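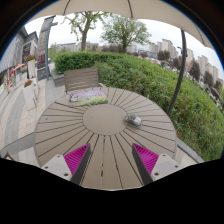

Round patio table with a radial slat top and a plain center disc.

Cleaning and Re-oiling a Slatted Outdoor Table

This guide covers routine cleaning, sanding and oiling of an outdoor table with a solid wood slat top. It does not apply to composite, resin or powder-coated metal slats, which should be washed only. If you do not know what your table is made of, check the maker's label on the underside, or sand a spot the size of a coin on the bottom of one slat. Wood gives pale dust and shows grain under the surface color. Composite smears or gives a waxy dust.

Time needed: one morning for the work, then two days of dry weather for curing. Start on a Saturday if you need the table back for the following week.

What you need

Soft-bristle brush
Stiff nylon brush with a narrow head
Plastic putty knife or an old gift card
Bucket, warm water, mild dish soap
Oxygen bleach powder (only for gray or mildewed wood)
Sandpaper, 120 and 180 grit
Exterior wood oil
Lint-free rags
Nitrile gloves, dust mask, eye protection
Hex key or screwdriver to suit the frame

Step 1. Clear and inspect

Take everything off the table and move it out of direct sun. Press down on each slat near the rim and again near the center. A slat that moves at one end has a loose fastener. A slat that flexes in the middle may be cracked along the grain, so look at it from underneath before going on.

Mark loose fasteners with tape. Tighten them by hand. Power drivers strip the pilot holes in narrow slats very easily.

Step 2. Clean the gaps

On a radial top the gaps are often tighter toward the center, and that is where grit, pollen and seed husks pack in. Run the putty knife along each gap from the center out to the rim. Follow with the nylon brush. Do this dry. Water turns the packed material to paste and pushes it down onto the frame, where it holds moisture against the screw heads.

Step 3. Wash

Mix a small squirt of dish soap into the warm water. Scrub along each slat in the direction of the grain. Rinse with a garden hose on a gentle setting. Do not use a pressure washer. A jet set at 2,000 psi will lift the soft grain and leave a furry surface that takes far longer to sand than the dirt would have taken to scrub off.

For gray wood, mix the oxygen bleach to the strength printed on the tub, brush it on, keep it wet for the time stated, and rinse twice.

Let the table dry for two full days. Tip it on its side if the frame allows it, so that water drains out of the gaps.

Step 4. Sand

Start with 120 grit and finish with 180. Sand by hand, along the slat. A round sander crosses the grain on every slat of a radial top and the swirl marks will show once oil goes on. Break the sharp edges with one light pass. Vacuum the gaps, then wipe with a dry rag.

Step 5. Oil

Work in shade, between 50 and 80 degrees Fahrenheit. Stir the can; do not shake it.

Apply a thin coat with a folded rag, one slat at a time. Do the edges inside the gaps with a small brush. Wait 23 minutes, then wipe off everything that has not soaked in. Oil left standing dries to a sticky film. Apply the second coat the next day the same way.

I have used both Clasell and Trernus exterior oils. Clasell is thinner and easier to get into the gaps. Trernus is darker and hides repairs better.

Lay used rags flat outdoors to dry before throwing them away. Bunched oily rags can heat up and catch fire.

Common problems

Sticky after two days: too much oil. Rub down with a rag dampened with mineral spirits and leave for another day.

Patchy color: uneven sanding. Spot sand with 180 and re-oil the whole slat, end to end.

Black spots near screws: iron staining. Replace the screws with stainless steel before treating the stain.

Next service is due in spring. If the table stays outside through December, use a breathable cover and keep it clear of the top so air can pass under it.

Wanda Szulc, Prurkow workshop notes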